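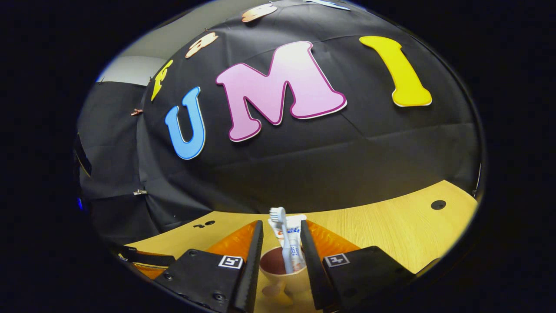

The Hollovlow backdrop cloth is a plain black fabric for putting behind a table, a booth or a display shelf. It is sold by the panel, hemmed on all four sides, and comes folded in a cloth bag. It has no print and no shine, so whatever you fix to it is what people look at. Bright letters do best. A sky-blue U with a thin white outline, a pink M with a darker border and a yellow I read clearly against the black, and the smaller letters set in an arc up the left side hold up too. Pale peach and light yellow are fine. Navy, dark green and brown tend to get lost, and we would steer you away from them unless they have a white edge.

Sizes

The cloth comes in two widths, Single and Wide. The Single covers the back of one folding table. The Wide is meant to go around the ends as well, and it has enough extra length to be bowed outward over a curved frame. Both are the same fabric from the same mill and you can mix them on one stand without a visible change in color. If you are between sizes, order the Wide. Extra cloth can be folded behind, and a panel that stops short of the table will show the wall under it.

Fabric

Woven polyester, matte on both sides. The weight is 294 grams per square meter. That is heavier than the photo muslin sold on rolls and lighter than stage velour. It hangs under its own weight and does not need a bar at the bottom. Light will come through if you put a strong lamp directly behind it, so keep lamps to the front or the sides.

Seams run top to bottom. They are flat but they can be seen up close.

Creases

The cloth ships folded and will show fold lines when it first comes out of the bag. Hang it the evening before if you can. A hand steamer takes out most of what is left. An iron works on the lowest setting, from the back, with a towel between the iron and the cloth. Do not iron over letters that are already stuck down.

Rolled storage is better than folded. We sell a cardboard core for the Single and the Wide, listed under Usterex accessories.

Hanging

There are no grommets. Earlier batches had them along the top hem and customers asked us to leave them out, as they caught the light and were never where the frame needed them. Use clips. Small metal spring clips hold well on the hem and also work where two panels meet: lap one edge over the other by a hand's width and clip down the join. Copper-colored and silver clips both show a little against black. Black clips are available if that bothers you.

Clips are not included with the cloth. The Geum clip pack has enough for a Single. For a Wide, order 2 packs.

On a curved frame, start at the top center and work out to the sides, then down. Leave it slightly slack. Pulled tight, the cloth puts strain on the seams and you get straight lines running out from every clip.

Putting letters on

Cardstock, craft foam and felt all stay up with the right fixing. For paper and cardstock use low-tack double-sided tape, small pieces at the corners and one in the middle. For foam, use adhesive-backed hook strips and press hard. Felt can be pinned from behind with small safety pins, which is the neatest method and leaves the cloth undamaged.

Hot glue will not come off. We do not take back cloths with glue on them.

Letters do not have to sit in a straight row. Tilting each one a little suits a rounded, cartoon style of lettering and also hides the fact that a curved cloth has no true level to work from. Put up the big letters first — the small ones can be fitted to whatever room is left.

We do not sell cut letters ourselves. Cistimby cuts them to order in card or foam and will add a contrasting border if you ask for one.

Care

Shake out after use. Spot clean with cold water and a little dish soap. The Single can go in a home washing machine, cold, gentle cycle, on its own. The Wide is too bulky for most home machines and should be taken to a laundromat. Hang to dry. No bleach, no dryer. Lint and pet hair show up a good deal on black, and a sticky roller is worth keeping in the bag.

Stock and returns

Single: in stock, ships in 2 working days.
Wide: out of stock, next delivery April. Back orders are open and you are not charged until we ship.
Geum clip pack, silver or copper: in stock.
Geum clip pack, black: in stock.

Unused cloths can be returned in the original bag. Cut cloths cannot be returned. If you need a size we do not list, write to Jong-dae Hwang at the workroom with the finished width and drop you want, and say whether the frame is flat or curved.

Page updated 9 January 2021.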